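Brallard opens order book for Murness table and fittings

Rellimville, May 30, 2018

Brallard, the Rellimville maker of tables and kitchen fittings, today opened its order book for the Murness table, a fixed-height table for teaching kitchens, canteens and shared workrooms. The table is supplied with a white top and a wooden edge rail. Surface-mounted fittings and plastic tableware are listed separately under the Rusu name.

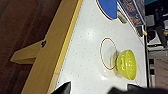
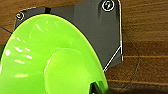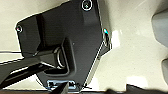
Left to right: white table top with wooden rail, clear dish and yellow-green bowl; lime-green plastic part and dark plate on wood; black panel fixed with three screws.

The Murness table replaces two earlier Brallard models, which will be withdrawn from the price list in November. Customers with open orders for either model may keep the order as placed or transfer it to the Murness table at the same unit price. Spare rails and screws for the withdrawn models remain available while stocks last.

Table top

The standard top is white and carries a sparse pattern of very small grey dots. The pattern was adopted after use of a plain white sample, on which users reported difficulty judging where a clear dish ended and the surface began. A plain top can still be ordered, but has a longer lead time.

Tops may be ordered unmarked or with a red circle outline for the placing of dishes. The circle is an outline only and the area inside it keeps the same surface as the rest of the top. Its position is agreed on the order drawing and cannot be changed after delivery. Customers who have not settled a layout are advised to order an unmarked top.

The surface should be wiped with a damp cloth and ordinary washing-up liquid. Scouring pads and abrasive powders must not be used. Hot pans should be stood on a mat – the top is not sold as a heatproof surface, and damage from heat is excluded from the guarantee.

Rail and edge

The long edge is finished with a tan wooden rail. A thin strip of bright yellow runs along the boundary between the wood and the white surface, so that the edge of the usable area can be found at a glance. Short rectangular braces project outward from the rail and are fixed to it with dark screws.

Brallard recommends that rail fixings are checked by hand 2 weeks after installation and again at the first annual inspection. Wood moves slightly when a room is first heated, and a fixing that was tight on delivery may need a quarter turn. No special tool is required. Overtightening may mark the rail and should be avoided.

Fittings

Fittings are surface mounted and can be added to a wooden or a painted backing. Dark plates and black panels are offered, and the two finishes are not intended to match exactly. The black plastic panel has an angular outline and a matt face, and is held flat by 3 screws. It is supplied ready assembled. Customers are asked not to separate the arm from the panel, as the two are checked together before dispatch and are not sold as individual spares.

Before fixing, the panel should be offered up to the surface and the screw positions marked in pencil. Pilot holes are advised in hard wood. On a painted surface the paint should be fully cured, and the screws should be brought up evenly, a little at a time, until the panel sits flat. A gap on one side usually means that the first screw was driven home too early.

Dust collects in the slot near the foot of the panel. It can be removed with a dry, soft brush. Oil and grease should not be applied to any part of the fitting.

Tableware

The Rusu list includes clear dishes, translucent bowls in yellow-green, and plates in blue with a tan rim. Moulded plastic parts in bright lime green are also listed. Strong colours were chosen because the pieces are often used by several groups in one day and have to be returned to the correct shelf.

All pieces are glossy and will show fine scratches over time. This does not affect use. Bowls may be stored against one another, but should not be forced together when warm. Clear dishes are best kept apart from coloured ones in the rack, where they are easily overlooked. Brallard does not supply racks.

Trial at the Murness workroom

The table takes its name from the Murness workroom, where pre-production tops and fittings were placed in daily use before the design was released. A total of 1327 sessions were logged. Changes made as a result were limited: the yellow strip was made narrower, the corners of the rail were eased, and the screw heads on the panel were changed to a smaller pattern.

One proposal was not taken up. Users had asked for a raised lip along the wooden rail to stop small items rolling off. The lip held water against the wood when the top was wiped down, and was removed from the drawing. It may be looked at again in another material, but no date has been set.

During the trial about 37 pieces of tableware were exchanged, mainly for scratching. No tops were replaced. One rail was exchanged following a delivery fault unconnected with use.

Ordering and delivery

Orders are accepted from trade and public customers. The top, rail and braces are packed as a single consignment. Fittings and tableware are packed separately and may arrive on a different day. Cartons should be opened and checked before the delivery note is signed, and any shortage reported in writing.

Assembly is not included in the price. Two people are needed to turn the top over once the rail has been fitted. The table should stand on a smooth, level floor; where the floor is uneven, packing pieces can be ordered at no charge with the table, but are charged if ordered later.

Price lists, order drawings and cleaning instructions are available on request from the Brallard sales office in Rellimville. Samples of the dotted top and the tan rail can be sent by post and need not be returned. Fittings are not sent as samples but can be inspected at the sales office by appointment.

About Brallard

Brallard makes tables, rails and fittings for kitchens and workrooms. Production and sales are based in Rellimville. Rusu is the Brallard list for fittings and tableware.

Notes to editors

The name Murness applies to the table only. Fittings and tableware should be referred to as Rusu. Pictures may be reproduced free of charge with the credit "Brallard, Rellimville".

Ends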